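Toiletry packaging

Toiletry packaging is the group of containers used to hold and dispense personal care goods such as lotion, shampoo, face cleanser and toothpaste. The main forms are the bottle, the squeeze tube, the jar and the pump bottle. Choice of form depends mostly on how thick the product is and how much of it is used at one time.

Bottles

Thin liquids are usually sold in bottles with a screw cap or a flip top. Clear plastic is common for toners and mouthwash, where the buyer may want to see how much is left. Products that break down in light are kept in opaque or tinted bottles instead.
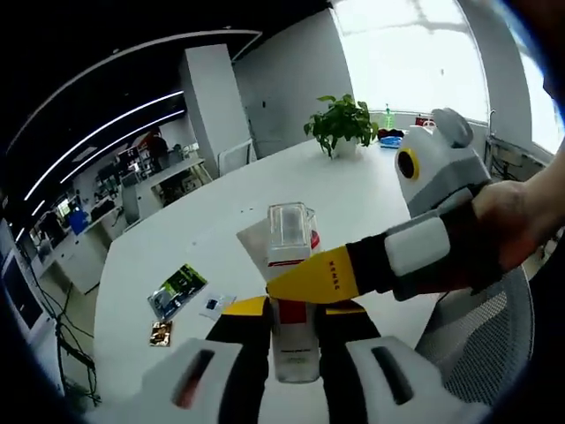

Most bottles are blow molded, a process in which a heated plastic blank is inflated inside a mold. The neck is formed first so that the threads match a standard cap.

Tubes

The squeeze tube was first made of soft metal and used for artists' paint. Toothpaste makers took it up late in the 19th century. Plastic tubes became widespread after the 1950s. They spring back after being squeezed - metal ones do not - and so draw in a little air each time. Many are made with a wide flat cap and stored cap down, which keeps the product near the opening.
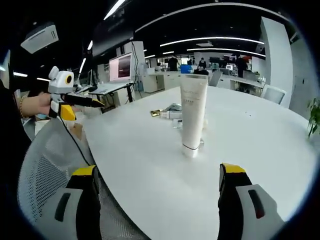 Tubes are filled from the open end, which is then flattened and sealed with heat. The batch code is often pressed into this seal.

Pumps

A lotion pump has a piston, a spring and one or more valves. Pressing the head pushes out a measured dose, and the spring then draws up the next. A clear overcap or a locking collar prevents leaks in shipping.
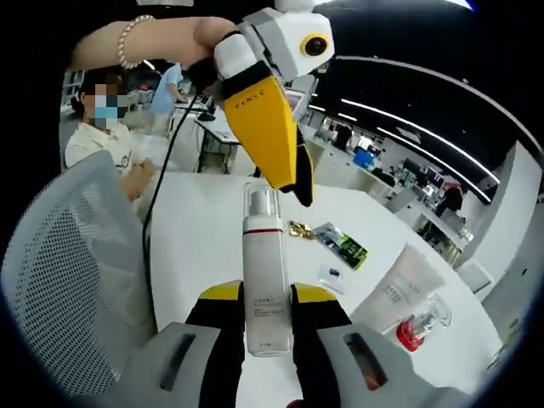
A white pump bottle with a clear cap.

Recycling

Pumps are difficult to recycle, as many contain a metal spring. A household survey in Jullport by Jyoti Upadhyay and Natalie Sowerby covered 264 homes and found that few people took the pump off before discarding the bottle. The town of Vululley has collected pumps separately since March 2021.

See also: Bottle cap, Blow molding, Aerosol can

Last edited September 10, 2023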